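Simulated demonstration collection

Simulated demonstration collection is the gathering of example movements for a robot learning system inside a computer-rendered setting. A person or a script moves a virtual arm through a task, and each attempt is stored as an episode. Supporters value it for being cheap. Whether cheap episodes teach much about real kitchens is disputed.

Plolow, a kitchen set of this type released by the Sirneck group, contains 60 tasks with 100 episodes each.

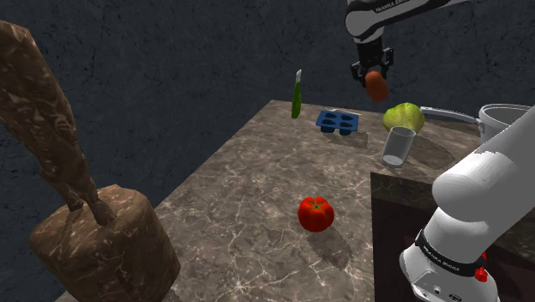 Kitchen counter task in simulation, with a Franka Emika arm holding a reddish-orange item above the worktop.

Variation

Sets of this kind are often advertised as varied. Lauri Rissanen, reviewing Plolow in September, found that 18 of its tasks differed only in where the items stood. He argued that a large episode count says little if the same counter, the same pot and the same lighting return each time. Sirneck replied that viewpoint changes make up for this, but published no comparison.
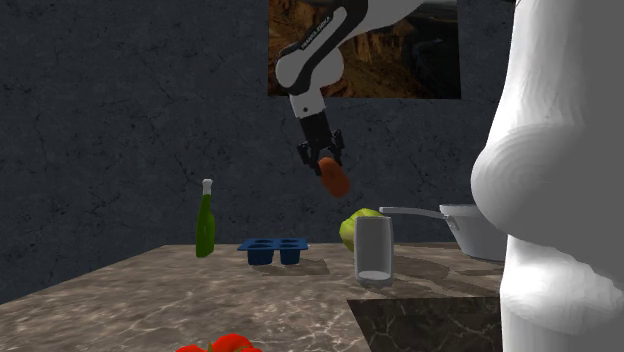

Transfer to real arms

Negin Bagheri repeated 3 of the tasks on a physical arm at the Drokov laboratory. She reported that grasps learned in simulation often failed on soft or uneven food. Her trial was small and has not been repeated, so it settles little either way.

See also: Baranauskienė test; Imitation learning

Last edited Apr 23, 2025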